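Grisari Small Workshops Fund
Progress report, second period
Project: Sumine Table Games, tabletop kit for community rooms
Prepared by Nayara Xavier for Hagos Lemma
Jan 17, 2026
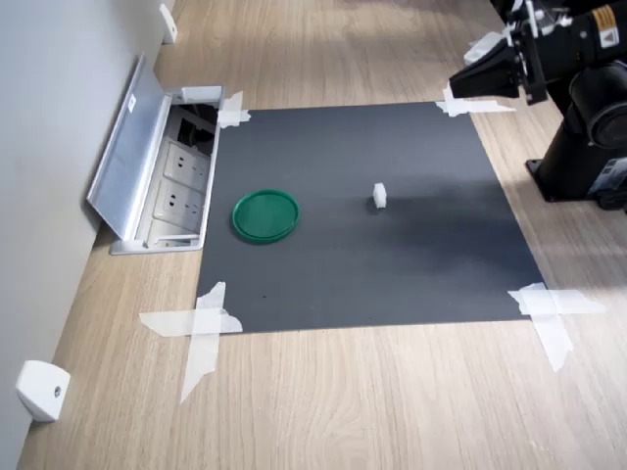
Where the money went

You asked last time for fewer adjectives and more tables. We have one table, and it is a good one: light wood, near a pale gray wall, with decent daylight. The dark mat now lives on it full time. A square of charcoal gray was picked over the green felt we started with in August, mainly so that a white block can be found again by a tired adult at the end of an evening. It has picked up a smudge across the lower middle. We are calling this field testing.

Of the grant, $200 went on mat material and $94 on blocks, lids and tape. The tape is the part I would like to defend. It is translucent white, it goes across each corner, and the bottom two corners have proper crosses with strips running off onto the wood. It will not win a design award. The proper fixings from Isance are still on order, and they have been on order for long enough that I have grown fond of the tape.

The pieces

The current game uses a round green lid and a small white block. The lid goes down rim up, so it works as a shallow dish, and players try to get the block into it from an agreed starting spot. That gap is several block widths in the present layout. Children want it longer. Their grandparents want it shorter and would like to sit down.

We looked at buying turned dishes for the finished kit. The quote came to more than everything else in the box put together, so the lid stays -- it is green, it is round, and it lies flat.

Sessions

We ran 24 sessions in this period, most of them in the back room at Oh, the tea shop on the corner. The plan said 90 minutes each. Setting up takes less time than arguing over whether a block leaning on the rim counts as in. The rule sheet now says it does not. Expect letters.

Still to do

The mat needs a final size. The present one suits our table, but the tables at Oh are narrower and the corners hang over.

The rule sheet needs a second draft, with the leaning rule moved to the top.

We have not yet tried a wipe-clean surface. Two samples are in the cupboard and will be tried before the next report.

Request

No extra funds are needed this time. We would like permission to move what remains of the printing line over to blocks, which leave the building in coat pockets at a steady rate.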